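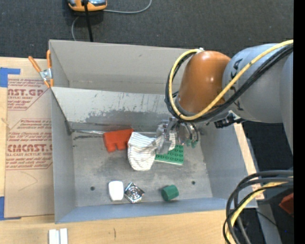
浅色木桌面上的灰色大箱子

弹了一整个冬春夏:Plirkeck 混合钢琴长评

9/1/26

先把结论放前面,免得有人翻到最后才知道我喜不喜欢:喜欢,非常喜欢,喜欢到家里人已经不许我在饭桌上提它了。

我从小弹琴,中间断过很多年,没有走专业的路,现在每天能坐在琴前的时间基本上都在晚上九点以后。住公寓,楼板薄,隔壁有小孩,原声琴过了傍晚就只能盖着布当家具。以前试过给立式琴加静音系统,也用过一台普通电钢,两样都凑合过,两样都让我越弹越懒。所以去年冬天决定换混合钢琴的时候,我心里的期待并不高,只想要一台深夜能弹、手指不会变懒的东西。结果搬回来的这一台,到今天我弹了将近300个小时,早就超过了“能用”的标准,我现在会为了弹它提前把碗洗完。

这篇写得长,是按我自己当初想知道却到处查不到的顺序写的。手感写得最多,音色其次,踏板我也啰嗦了一大段(因为大部分评测在踏板上只写一句“带三踏板”,气人)。只想知道毛病的可以直接拉到后半部分找。

怎么挑到它的

我是在 Yao 琴行试的琴。店不大,二楼,楼梯很陡,混合钢琴全摆在最里面那间铺地毯的小房间里,门一关外面的声音就基本没了,试琴的人可以安心弹慢的、弱的、弹错的。这一点我特别要夸,很多店把电钢都摆在大厅,旁边总有人在弹很快很响的东西,你根本听不见自己下键时的那一点点变化,最后买回家的都是“响起来很过瘾”的琴。

那天我带了三样曲子去。一首是平均律上册的 C 大调前奏曲,看轻触键能不能均匀;一首夜曲,降 E 大调那首,左手大跳加踏板,右手要唱;还有一首奏鸣曲的末乐章,同音反复很多,专门考验击弦机能不能来得及。第一台试的是价位更低的一台电钢,前奏曲还行,一到同音反复就丢音。第二台音响特别大,低音轰轰的,很像在商场里听到的那种演出,弹弱音的时候却像隔着被子。轮到 Plirkeck,我弹完前奏曲的前几个小节就停下来了,把琴盖上的说明牌又看了一遍,因为我以为他们搞错了房间,把一台原声琴混在里面。

当天没有买。我这个人买大件有个规矩,一定要隔一阵再去一次,而且要换个时间段,手的状态不一样,感觉常常完全相反。第二次去的时候手很冷,指头僵,弹什么都不顺,唯独这台还是让我觉得“再弹一会儿也可以”。于是就定了。

键盘,值得多写

里面用的是一套完整的木制键杆加击弦机,弦没有了,榔头敲到的地方换成了一条缓冲垫,由光学传感器去读榔头的速度。这些在官方的介绍里都有,我不重复。我想写的是手指的感觉。

普通电钢的配重是均匀地“压”在手上的,从键面到键底一路差不多重,到底的时候硬邦邦一下。这台有过程。键刚动的时候阻力很小,往下走一点能感觉到后面的机械被推起来了,再往下有一个很轻的台阶,就是擒纵脱开的那个点。弹得快的时候你感觉不到它,弹极弱的时候它像一个扶手,你可以摸着它走,知道再多给一点点力,榔头就会被送出去。我过去弹弱音全靠运气,一句里面总有一两个音哑掉,哑了以后心里一慌,下一个音又重了。现在我可以在这个台阶附近来回试,同一个和弦弹一晚上,听它从几乎没有到刚刚有。

键杆的长度也有影响。黑键之间、靠近键盘盖的那一截,短键杆的电钢弹起来会突然变得很重,手伸进去弹降 D 大调的时候像在推抽屉。这台往里走也会变重,任何琴都会,但变得很缓,弹升 F 大调那种满手黑键的东西,拇指缩在里面照样能控制。我拿那首降 D 大调的夜曲练了很久,左手宽的分解和弦,拇指常常要落在很里面的位置,以前那台电钢弹到第二页我手腕就开始僵了,现在可以从头到尾弹两遍。

同音反复:很好。立式的击弦机结构先天就比三角琴慢一点,Plirkeck 这台虽然是立式的外形,里面用的却是三角琴那一类结构,键不用完全回来就可以再次触发。我拿那个末乐章反复折磨它,换指弹、同一个手指弹、弱着弹,丢音的次数少到我开始检讨自己(一大半时候是我手指没抬够)。

键面是仿象牙的那种质地,有一点点吸手,夏天出汗的时候不会打滑。七月最闷的那几天我没有开空调,弹到手背都是汗,指尖还是站得住。黑键摸上去是哑光的,木头感,边缘的倒角磨得很舒服。冬天刚坐下来的时候不凉手,这个我没有想到会这么在意!以前每天晚上的头几分钟都在搓手。

要说挑剔一点的地方,高音区最上面那一组的键我觉得略轻。原声琴本来也是越高越轻,它模仿得比较认真,认真得稍微过了头。弹轻快的装饰音很爽,弹那种需要高音区很有分量地唱出来的段落,我要提醒自己多用一点手臂。习惯之后没有困扰,换回学校琴房的三角琴也没有不适应。

另外有一件小事,键盘的机械声。混合钢琴戴耳机弹的时候,旁边的人听到的是榔头打缓冲垫的声音,闷闷的,嗒嗒嗒。我家的隔壁说听不到,楼下我去问过一次,说晚上很安静的时候能听到“像有人在走路”,我在琴脚下面垫了厚的隔震垫以后,再去问就说没有了。住在楼上的朋友请务必把隔震垫的钱算进预算,别等楼下来敲门。

声音

内置的音色不算多,三台三角琴,一台立式,两台古钢琴,再加羽管键琴和管风琴各一。我用得最多的是第二台三角琴,中音区很暖,弹浪漫派的东西几乎不用想。第一台亮,颗粒清楚,弹古典时期的奏鸣曲好听,弹久了耳朵会有一点累。第三台我到现在还没有搞懂它适合什么,低音很漂亮,高音像没睡醒,偶尔弹印象派的前奏曲时会拿来换换口味,居然有点对。

采样的层次非常细。我衡量音色好不好有个土办法:挑一个中音区的音,从最弱弹到最强,慢慢弹,看中间有没有突然“换了一个人”的地方。差一些的琴会听到明显的台阶,前一下还是圆的,后一下突然就尖了。这台我没有找到那个台阶。最强的地方音头会硬起来,泛音散开,有一点金属味,和原声三角琴被用力弹时的那种毛边很接近。

共鸣也做得细。你无声地按住低音的一个八度,再短促地弹高一组的同一个音,松手之后能听见低音那边被带起来的泛音,淡淡的一层。现代作品里有专门写这种效果的,以前在电钢上根本没法练。我第一次试出来的那个晚上,就坐在那里按了半个钟头的泛音,什么曲子都没弹。

喇叭系统有两层音量的脾气。开小的时候,声音集中在键盘正前方,细节都在,但有点“薄”。开到一半以上,背板开始跟着振动,手指能从键面上感觉到那种细微的嗡动,这时候它和一台立式琴放在同一间屋子里真的很难分。可惜我能开到一半以上的机会不多,只有周末的下午。每次开的时候我都把最喜欢的曲子留给那一小段时间,有点像过节。

背板离墙的距离会影响很多。刚搬来的时候贴着墙放,低音糊成一团,我还以为是音色的问题,差点写信去抱怨。往外挪了一个手掌的宽度,立刻清楚了。后来又在墙面上挂了一块厚的织物,中音区那种硬邦邦的反射也没有了。这一步几乎不花钱,效果比我换任何设置都大,强烈建议先折腾摆位,再去菜单里折腾参数。

菜单里的参数很多。琴盖开合、制音器噪音、弦共鸣的多少、榔头的软硬、每一个音的音高和音量都可以单独调。我把制音器噪音调低了一些,默认的太“现场”了,耳机里听得见一片沙沙的落毡声。榔头调软一档。剩下的我没有动,动过又全部还原了,调来调去的那个星期我根本没有好好练琴,引以为戒。

古钢琴那两个音色,很多人大概一辈子都不会点开,我要替它们说说话!用它弹早期的奏鸣曲,很多原来觉得“谱面奇怪”的地方突然就顺了。比如有些很长的踏板记号,现代琴照着踩会糊得没法听,换到古钢琴上,声音衰减得快,踩下去刚好像一层薄雾。再比如低音区密集的三和弦,现代琴弹出来像搬家具,古钢琴上是清楚的、甚至有点俏皮。弹过以后再回到现代音色,手会自动知道该往哪里收。我觉得对于自学或者老师不怎么讲版本的人,这两个音色能顶好几堂课。

羽管键琴的音色自带力度锁定,怎么弹都一样响,符合乐器本身的道理。弹赋格很有意思,你不能靠“把主题弹响”来糊弄了,只能靠断句和时值。我拿它练了上册的 c 小调赋格,练了两个星期,回到钢琴音色上一弹,声部自己就分开了,开心得我录下来听了好几遍。

踏板

重点来了。延音踏板支持连续的半踏板,而且踩下去的阻力是有变化的:最开始有一小段空行程,然后变重,到底之前又松一点点。原声三角琴的踏板就是这样,那段变重的地方就是制音器刚刚要离开弦的位置。我过去在电钢上养成了一踩到底的坏习惯,到了真琴上处处都是糊的,老师年轻的时候拿铅笔敲过我的脚背(现在想起来还觉得疼)。

用这台练了几个月之后,我发现自己能做到踩三分之一了。夜曲里那种低音要留住、上面的和声又要换干净的地方,脚很快地抖一下,不全松,低音还在,上面清掉了。以前只在别人的演奏里听见过,自己的脚做不到,还以为是天赋的问题,原来有一半是设备的问题。

弱音踏板也做了渐变。踩一半是一种稍微失去光泽的声音,踩到底就明显变细。中间的选择性延音踏板,我弹的曲子用得很少,试了几次,功能正常,锁住的音很稳,没有更多的心得可以写。

踏板的机械声比键盘小,但是快速换踏板的时候会有“咯”的一声,穿硬底鞋尤其明显。我现在都穿一双很厚的袜子弹,声音没有了,脚感也更细。如果你习惯穿鞋弹,底薄一点的布鞋最好。

戴耳机

晚上九点以后我百分之百是戴耳机的,所以耳机部分和琴本身一样重要。琴里附送的那副我用了一个晚上就收起来了,夹头,低音闷。后来换成 Misivell 的开放式头戴,声场一下子就打开了。

Plirkeck 的耳机输出做了双耳采样,就是在演奏者耳朵的位置去录的,低音在左边偏前,高音在右边,距离感很自然。配上开放式的耳机,有那么几次我真的把耳机摘下来检查喇叭是不是没有关。深夜,屋里黑着,只开谱架上的小灯,弹那种很慢的中间乐章,我觉得这是整台琴最迷人的用法,比白天开喇叭还迷人。

Misivell 那副本身也有值得说的地方。很轻,耳罩是绒布的,戴一个多小时耳朵不会发烫。线有点长,一开始总是被我的左脚踩到,后来从琴的下面绕过去,用魔术贴固定在键床底部就好了。开放式会漏音,旁边坐着人的话能听见细细的琴声,家里人表示可以接受,甚至有一次跟着哼了出来,哼的还是我弹错的版本。

琴上有两个耳机孔,一个标准口一个小口,可以同时插。我和家里的小孩四手联弹的时候一人一副,很方便。音量是两个口一起调的,不能分开,如果两副耳机的阻抗差得多,会一个响一个轻。我希望下一代能够分开调。

长时间戴耳机有一个副作用:对强弱的判断会变形。耳机里的“强”很容易就满了,人会下意识地往回收,第二天到真琴上一弹,全曲都缩在中弱里面。我的办法是每隔几天一定要留一次开喇叭弹,哪怕只有二十分钟,把手臂放开。耳机音量也尽量固定在一个刻度,用铅笔在旋钮边上点了一个小点。

配套的 Skodance 应用

琴可以连平板,用 Skodance 这个练习应用。我原来对这类东西很抵触,觉得都是给小朋友看星星看烟花的,装上以后放了一个月没打开。打开以后嘛……改口了,真香。

最好用的功能特别朴素:练习记录。它不给你打分(可以打分,我关掉了),只是默默地把每次弹的内容都录成 MIDI,按时间排好。我可以回头听自己上个月弹同一首曲子是什么样子。人练琴的时候总觉得没进步,一听旧的就有数了。有一段左手的跳进,我以为毫无起色,翻出两个月以前的一听,简直是另一个人在黑暗中摸开关。

第二个常用的是力度曲线图。弹完一句,可以看到每个音的力度高低排成一条线。我的四指天生弱,在图上看得清清楚楚,一到四指就掉下去一个坑。耳朵会自动帮自己补上,眼睛不会。我就盯着那个坑练,慢慢地填,练到后来闭着眼睛也知道自己刚才有没有掉下去。

节拍器做得也比琴身自带的好。可以设定“第几小节以后静音”,让你自己在没有拍子的情况下走几个小节,再让它回来,看看自己跑了多少。我第一次试的时候跑得很惨,明明是慢板,回来的时候已经差了大半拍。现在能稳住八个小节,很得意。

里面还附了一本电子谱集,276 页,从初级的小步舞曲一直到夜曲和间奏曲都有,排版很清爽,指法不多不少。个别曲子的连线和我手里的净版不一样,大家弹之前最好对一对,尤其是古典时期的作品,编者加了不少自己的表情记号,又没有用虚线或括号区分开。翻页可以用左踏板触发,但这样弱音踏板就没有了,所以我宁可手翻。

不满意的是连接。无线连接偶尔会断,断了以后要退出应用重新进,有两次正录到兴头上,回来发现后半段没有了。改成用线连以后一次都没有断过。应用的中文翻译也有几处很好笑,把“渐慢”写成了“延迟”,我一开始以为是在说音频延迟,找了半天设置。

外观、谱架、琴凳

我买的是哑光黑。不反光,不留指纹,晚上灯光打在上面很柔和。亮光的那款在店里确实漂亮,不过我这种人会忍不住每天擦。木纹贴面的那款我没有见到实物,不评。

谱架大得让人感动。四张谱纸并排放得下,厚的乐谱也有两个小夹子压着,不会自己合上。角度有三档,我用最直的那一档,脖子比较舒服。谱架表面有一层很薄的绒,平板放上去不滑。写铅笔记号的时候它有一点点晃,用左手扶着写就好。

键盘盖有缓降,慢慢地合下来,没有声音。这个对有小孩的家庭来说是必须的。

附送的琴凳我要批评一下,整套东西里最敷衍的就是它。高度可以调,但是坐垫太软,坐下去整个人往里陷,弹到高音区重心一歪就要重新坐。我用了一阵就换成了以前那张硬的老琴凳。如果你本来就有一张好琴凳,买的时候可以问问店里能不能不要这个,折一点钱下来。Yao 琴行那边给我换成了一块键盘防尘绒布和一盏谱灯的抵用券,也算公道。

搬运和安装

它很重,连包装 276 斤是我后来从……不对,276 是那本谱集的页数,我在手机备忘录里把两个数记混过一次,差点报给了电梯公司,写在这里提醒自己。琴的重量请以说明书为准,总之一个人绝对不要想,两个人也别想。上楼另外收了我 400 块,师傅用背带和毯子一层一层往上挪,拐角的地方停了好几次,一点漆都没有碰到,这钱我掏得心服口服。

装好以后师傅会通电,一个键一个键地走一遍,看有没有不响的或者特别响的。请一定站在旁边跟着听,不要去倒茶。我这台有一个升 G 比两边都突出,当场在菜单里把那个音的音量降了一点就平了。

混合钢琴不用调律,但是里面的机械部分是要保养的。毡、皮、弹簧都会随着使用变化。店里建议隔一段时间请人来看一下击弦机,我到现在还没有做,手感没有变化。湿度也不能完全不管,木键杆嘛,潮得厉害的季节会涨。七月那一阵有两个白键回得有点慢,开了几天除湿机就自己好了。我在琴旁边放了一个湿度计,顺手看看。

机械部分和电子部分的质保都是 5 年,登记一下序列号就生效。我看了条款,毡类耗材不包括在内,合理。

和原声琴比呢

这个问题每个来家里的朋友都要问。我的回答是:如果你有一间可以随时弹的房间,有一台状态好的三角琴,那你当然继续弹那个,看这篇文章看个热闹就好。原声琴的声音是从整个房间里长出来的,你弹的每一个和弦都和地板、窗子、你身上的毛衣有关系,混合钢琴现在还给不了这些。

可我没有那样的房间。对我来说,比较的另一头是“盖着布的立式琴”,那台琴一个星期能被我弹到的时间不过一两次,还要看着钟,心里惦记着邻居。换了这台以后,我几乎每天都弹。将一首曲子从看谱弹到背下来再弹到可以给人听,需要的是很多很多个安静的晚上,它把这些晚上还给了我。

而且手没有走样,这是我最怕的事。我每个月会去学校借一次琴房,弹那里的三角琴,头几次去之前都紧张,怕在家练的东西拿出来全散了。散是散了一点,主要在音量上,前面讲过的那个“缩”的问题。触键和踏板都能直接带过去。今年夏天有一次很小的沙龙,来听的都是朋友和朋友的家人,我弹了那首降 D 大调夜曲,中间有一处和声转进去的地方,我在家里对着耳机弹过不知多少遍,到了现场的琴上,声音就照着我想的那样暗下来了。弹完回到座位上,手还在抖,高兴的。

拿它弹过的曲子,顺便说说

有读者喜欢看具体曲目,我就把这段时间弹得比较多的列出来,每首写两句。

平均律上册 C 大调前奏曲和赋格。前奏曲人人会弹,拿来每天开手最好,一遍用正常音量,一遍用能弹出来的最弱的音量。赋格我建议换羽管键琴音色先弹几天。

降 E 大调夜曲。装饰音那几处,键盘的回弹很关键,这台完全跟得上。左手的低音别急着离开,踏板踩浅一点试试。

降 D 大调夜曲。右手双音的部分是重头戏,力度曲线图在这里帮了大忙,能看见上声部有没有浮出来。

悲怆奏鸣曲第二乐章。中间声部的十六分音符要压得很低,还得均匀。在擒纵的那个台阶附近弹,手指会学到很多。我花在这一个乐章上的时间比别的都多,现在还在弹,还没有烦。

亚麻色头发的少女。第三台三角琴音色加上弱音踏板踩一半,你试试看!

A 大调间奏曲,作品 118 里的那一首。低音厚,和弦密,耳机里特别好听,喇叭开小的时候反而有点闷,得把榔头的软硬调回默认。中段升 f 小调那里有内声部的卡农,慢慢弹,一个声部一个声部地听。

童年情景里的几首短的。适合弹给家里人听,适合睡前。

缺点集中一下

前面散着写了不少,怕有人漏看,这里收到一处。附送的琴凳太软,附送的耳机也不行。无线连接不稳,请用线。两个耳机孔不能分别调音量。第三台三角琴的高音没精神。菜单的层级很深,改一个榔头软硬要按好多下,屏幕又小,背光在暗处刺眼,我贴了一小块半透明的纸。开机到能出声要等一会儿,急性子会在那段时间里把第一句空弹一遍。机械声对楼下有影响,隔震垫别省。

价格嘛,确实贵,够买一台不错的全新立式琴了。我的旧琴折了一部分,又攒了挺久。如果你刚开始学,还不确定会不会一直弹下去,我会劝你从便宜得多的电钢入手,等到哪天开始嫌弃它的弱音了,再来看混合钢琴。如果你像我一样,曲子弹到了一定程度,卡在弱音、卡在半踏板、卡在夜里不能出声,那么真的可以去店里坐下来弹一弹,带上你最不敢在别人面前弹的那首慢的。

几个被问过的问题

小孩能不能用?能。我家的也在弹,音量可以在菜单里锁上限。键比一般电钢沉,年纪很小的孩子弹久了会累,时间短一点,多歇几次。

能不能录音?可以直接插 U 盘录音频,音质很好,也没有房间的噪音。我发给老同学的几段都是这么录的,对方问我在哪里租的场地,哈哈。

多久擦一次?键面用微湿的软布,擦完再用干布走一遍,别用酒精。琴身的哑光面掸掸灰就可以。

打开过琴的上盖吗?打开过!里面没有弦,榔头一排整整齐齐的,弹的时候看它们起落特别好看。小孩来家里玩我都会掀开给他们看,弹一段快的音阶,像一阵风从左吹到右。

会不会后悔没有买三角外形的那款?看过,漂亮,放不下。我的客厅再塞一台那样的东西,就得把沙发送人,家里开会没有通过。

谱灯用什么?长条的、光往下打的那种,色温暖一点。别买夹子式的小圆灯,照得到左边就照不到右边。

弹即兴、弹爵士合不合适?我只弹古典,随便乱弹过几个七和弦,觉得第一台三角琴的亮声挺合适的,更多的就不敢讲了,请找懂的人问。

明天准备开始啃那首升 c 小调的幻想即兴曲,右手四个对左手三个,Skodance 里有把两只手分开循环的模式,我还没有用过。练出个样子了再来补。

联系我们 | 投稿与勘误 | 版权所有,转载请注明出处 | 返回顶部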